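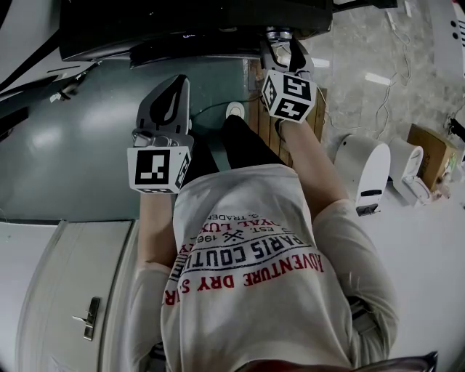 Thin black cable running left from a small round white piece on a dark work surface.

Routing and Storing Thin Cables at a Work Surface
By Peiyu Yu
Filed under: Workspace, Cable care

Thin cables fail at the ends. Most of the breaks I repair are within a finger's width of the connector or the molded exit, where the cable was pulled sideways or folded flat under something heavy. The procedure below covers a single light-duty cable attached to a small device, up to 84 inches long. It does not cover power cords or anything carrying line voltage.

What you need
Hook-and-loop strap, narrow
Adhesive cable clips (I use the Stiltau low-profile type, but any clip with a rounded channel will do)
Isopropyl alcohol and a lint-free cloth
Masking tape
A ruler

Before you start
Disconnect the cable from its power source or host device. Clear the surface on the side where the cable will leave. On a dark top, a black cable is hard to see, so lay strips of masking tape next to the intended route and work to the tape.

Step 1. Set the device position
Place the device where it will be used. Turn it until the cable exit faces the edge you plan to route to. If the exit faces the wrong way and the device can't be turned, allow a wide curve on the surface. Do not bend the cable at the exit.

Step 2. Remove the twist
Hold the device still, let the free end hang over the edge, and wait for it to stop spinning. Run the cable lightly between two fingers from the device outward. If a kink remains, flatten it by hand and leave the cable straight overnight. Do not use heat.

Step 3. Leave a service loop
Form one open loop near the device, 3 inches across. It takes up the pull when the device is moved. Smaller loops tend to stand up off the surface and catch on sleeves.

Step 4. Place the clips
Wipe each clip location with alcohol and let it dry. Put the first clip 4 inches past the loop and the second at the edge of the surface. Long straight runs get one more in the middle. Press each clip for thirty seconds and wait an hour before loading it. The cable should slide in the channel when pulled gently. If it doesn't, the clip is too small.

Step 5. Store the excess
Coil the remainder over and under, reversing every second turn, and close the strap loosely around it. Hang the coil below the surface, clear of knees and drawer slides.

Checking the result
Move the device through its full working range. The loop may shrink but must not close. Reconnect and test.

Notes
Wondimu Belay asked whether the clips hold on oiled wood. Mine came off within a week. Screw-down clips are the better choice there.
Replace straps when the hooks fill with lint.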